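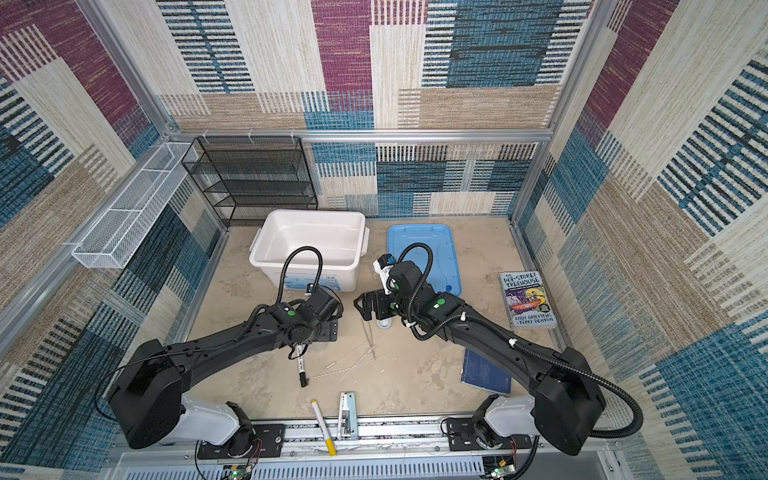

2 min read

I've packed boxes for a living for long enough to have opinions about lids. So when Erkano, the returns firm I work for, put two robot arms in at our Mudosik site, I was the one everybody expected to moan. And I did, a bit! But I've been chewing it over since, and I don't think the moaning was aimed at the right thing.

Our job is sorting odds and ends. People send back a parcel with a book, a pen and half a kitchen drawer in it, and we put like with like, box it and send it on. The site got through 3446 parcels last June and there are 40 of us on the floor. It's fiddly work and your wrists know about it by dinner time. You also get good at it without noticing, which matters more than managers tend to think.

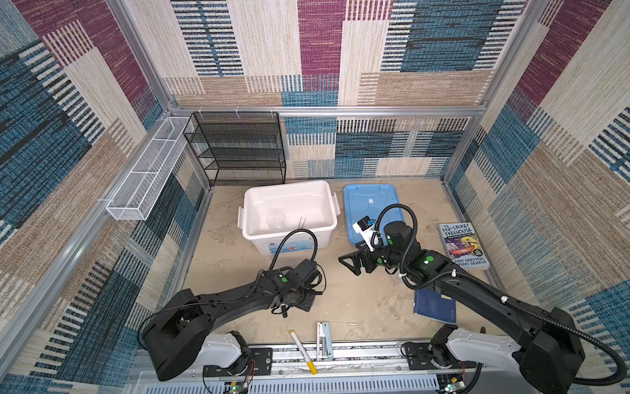

What bothered me at first was the talk, to be fair, more than the machinery. We were told Plikik (that's the name of the project, don't ask me what it means) would "free us up". Free us up for what? Fuchs, the outfit that runs our training, had a slide for it with an arrow pointing upwards and the word "oversight" at the top. I do like an arrow. I'd have liked it a lot more with an hourly rate written next to it.

Because oversight is work, you know. Standing by, keeping your mind on something you're not doing with your own hands, is tiring in a way I hadn't reckoned on. I go home with fresh wrists and a head like porridge. Some of my workmates love it and some have asked to go back to the benches, and both lots should be listened to.
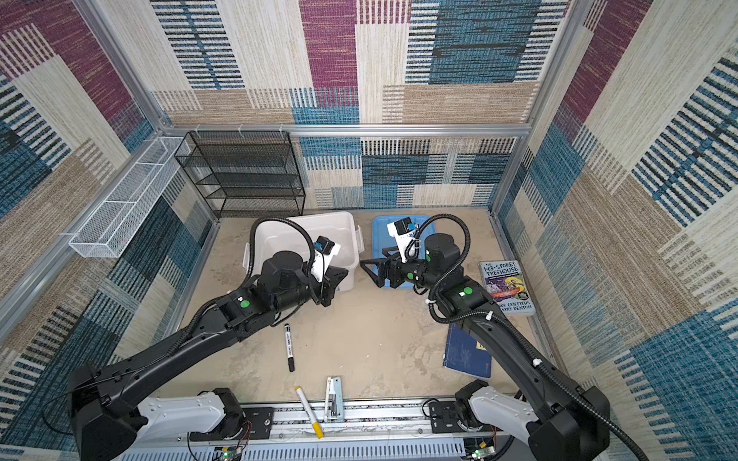

Then there's the question of who teaches whom. Every knack we've got came from somebody older at the next bench, and none of it was ever written down. Now the engineers come round asking how we do things, and I'm glad they ask, I really am. But think what they're asking for. Give me a white bin, a blue tray, a couple of markers and a Treehouse paperback and I'll have a plan before I've put my tea down, and I couldn't tell you where the plan came from. It took me years to get like that. If it's worth putting into a machine then it's worth something on my payslip, and so far the only thing we've been offered is a one-off 600 quid for "knowledge sharing". I took it, obviously. I still think it was cheap.

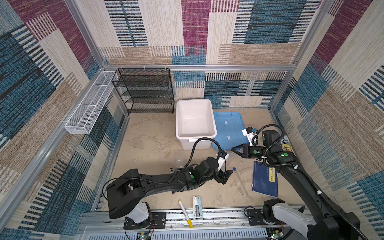
The two arms at Mudosik, with the bin and its blue lid at the back.

I'm not against any of it. I'd hand over the dull end of a shift tomorrow, and gladly (my wrists would send flowers). What I want is for us to be in the room when the hours get worked out, and for the new starters to keep getting a proper go on the benches, so they know what good packing feels like before they're asked to judge somebody else's. Put that in writing and I'll stop moaning about the arms and go back to moaning about the car park.

Posted 6/5/18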